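The Last Boat to Drisora

Friday. Rain since noon. The ticket window shut at 7 and I got there with my hair stuck to my face and my mother's suitcase, the one with the bad latch.

Window's closed, the man said. Through the closed window.

I said I could see that.

He pointed at the board. Enda, on time. Kekana, on time. Drisora, last boat, boarding. I put my money up against the glass, all of it, fanned out like a kid playing cards. He sighed. Opened up two inches. Slid me a ticket with the number 1207 on it and shut the thing again fast, in case I had friends.

I didn't have friends. I had a sister in Drisora who had called at lunch and said, he's asking for you, and then said, well, he's asking for somebody. That was good enough. I'd been gone 38 months. You don't get picky.

The boat smelled like diesel and oranges. Families mostly. A woman across from me was peeling one for a boy who wouldn't eat it, and she kept peeling anyway, then started on a second. I held the suitcase shut with my knees.

What do you say to a man who taught you to swim by walking away from you in the water? I'd had speeches. Years of them, good ones, in the shower, on the bus. I ran through them all between the breakwater and the first bouy and they were garbage. Every one started with the word you.

The boy had a piece of the orange in his fist. He'd squashed it a little and was looking over at me, very serious, like I'd asked.

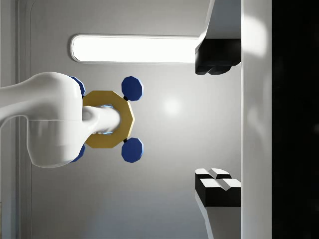

White arm, gold ring, four blue knobs.

"I don't like it," he said.

I said it looked that way.

"Do you want it?"

His mother said leave the lady alone. I said it's fine, it's fine, and he wrapped the piece in a napkin and gave it to me, and I had to put it somewhere so I put it in my coat. Then the latch went. Of course it did. Socks all over the deck, a nightgown, the framed picture from the Cludari house face down under the bench. The woman got on her knees and helped. Didn't say a word about any of it. Folded my socks, even — two and two, the way my mother did.

I cried then. Not long. She gave me an orange.

Drisora came up dark, just the harbor lights and the one sign over the pharmacy. My sister was standing under it with no umbrella. She used to be taller than me. I came down the ramp too fast and nearly took us both into the wall.

Is he, I said.

He's awake, she said. He's being awful. He threw the soup.

And I laughed, I couldn't help it, and she did too, and we stood there in the wet wih the suitcase hanging open between us, tied with somebody's scarf. I don't know when the woman did that.

"Did you eat?" my sister said.

I held up the orange.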